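# Perguntas frequentes - recolha e reutilização de computadores usados

Última revisão em julho. Se a sua dúvida não estiver aqui, escreva-nos pelo formulário de contacto da Sukatach.

## Entregas

**Que equipamentos aceitam?**
Computadores de secretária, portáteis, monitores planos, teclados, ratos, cabos de alimentação e impressoras a laser. Aceitamos também peças avulsas: memórias, discos, placas de expansão e fontes de alimentação.

**E o que não aceitam?**
Monitores de tubo, impressoras de jato de tinta, toners abertos, eletrodomésticos e baterias inchadas. As baterias inchadas devem ir para o ecocentro municipal, num recipiente próprio. Não as traga no carro juntamente com o resto.

**O equipamento tem de funcionar?**
Não. Um computador que não arranca ainda pode dar memória, disco, caixa ou parafusos. Pedimos apenas que nos diga o que sabe da avaria, num papel colado à caixa.

**Preciso de marcar?**
Até cinco equipamentos, não. Pode entregar ao balcão entre as 9h30 e as 17h00. Acima disso, marque pelo formulário, para termos um carrinho e espaço na entrada.

**Fazem recolha ao domicílio?**
Só para empresas, escolas e associações. As recolhas são feitas pela transportadora Bevow e custam 295 euros por viagem, com IVA. O preço inclui o carregamento ao nível da rua. Se o material estiver num piso sem elevador, avise no pedido - o orçamento é feito à parte.

**Qual é o peso máximo por palete?**
Se entregar em palete, não ultrapasse os 100 quilos e não empilhe monitores por cima de torres.

## Dados e discos

**O que acontece aos dados que estão no disco?**
Todos os discos são retirados e apagados com o programa Astis, que grava o número de série e o resultado. Um disco que falhe o apagamento é perfurado e segue para reciclagem.

**Posso ficar com o disco?**
Pode. Retire-o antes de entregar ou peça ao balcão que o façamos. Em muitas torres de escritório o disco sai sem ferramentas, bastando soltar a patilha de cor e puxar o suporte.

**Passam certificado?**
Sim, a pedido, no momento da entrega. O certificado de apagamento indica o número de série de cada disco e é enviado por correio eletrónico. Não conseguimos emiti-lo depois de o lote estar fechado.

**Tenho de terminar sessão nas minhas contas?**
Sim, sobretudo nos portáteis. Um portátil bloqueado por uma conta ou por uma palavra-passe de BIOS só serve para peças.
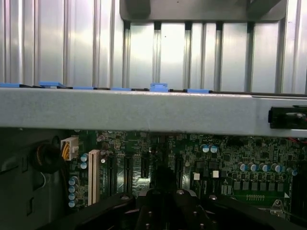
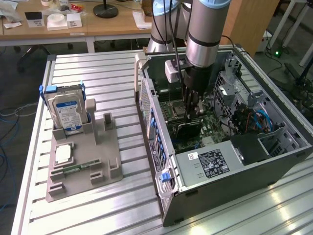
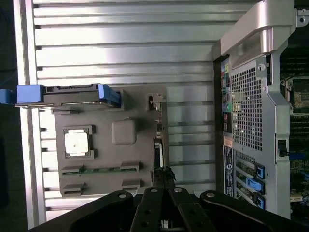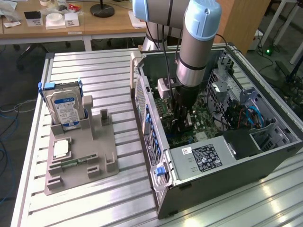 *Na segunda e na quarta fotografias, torre deitada e aberta, com a placa-mãe verde à vista.*

## Triagem e reparação

**Como decidem o que é reparado e o que vai para peças?**
Pela idade do processador, pela memória que a placa aceita e pelo estado da caixa. Maarten Smits, responsável pela triagem, revê os critérios duas vezes por ano. O documento completo está disponível a quem o pedir.

**Quanto tempo demora?**
A triagem fica feita na semana da entrega. A reparação depende das peças em armazém e não damos prazo.

**Que sistema operativo instalam?**
Uma distribuição de Linux em português, com navegador, processador de texto e leitor de vídeo. Não instalamos licenças trazidas por particulares.

**Quantos equipamentos tratam por ano?**
No último ano, mais de 4,000 entre computadores, monitores e impressoras.

## Pedir um computador

**Quem pode pedir?**
Estudantes, pessoas desempregadas e associações sem fins lucrativos do concelho. É preciso comprovativo de matrícula, declaração do centro de emprego ou estatutos, conforme o caso.

**Quantos computadores posso pedir?**
Um por agregado familiar. As associações podem pedir mais, indicando o uso previsto. Entregamos a torre com monitor, teclado, rato e cabos - colunas e câmara só quando há.

**Há garantia?**
Trocamos o equipamento durante seis meses se a avaria não resultar de queda ou de líquidos. Traga a folha de entrega. Sem ela, procuramos pelo número da etiqueta, mas demora mais.

**Vendem peças?**
Memórias, fontes e discos já apagados são vendidos na loja Ateş, no mesmo edifício, com entrada pelas traseiras. A lista de preços está afixada à porta e não fazemos reservas por telefone.

**Posso deixar equipamento à porta fora de horas?**
Não. O que fica na rua apanha chuva e nesse caso não podemos responder pelos dados.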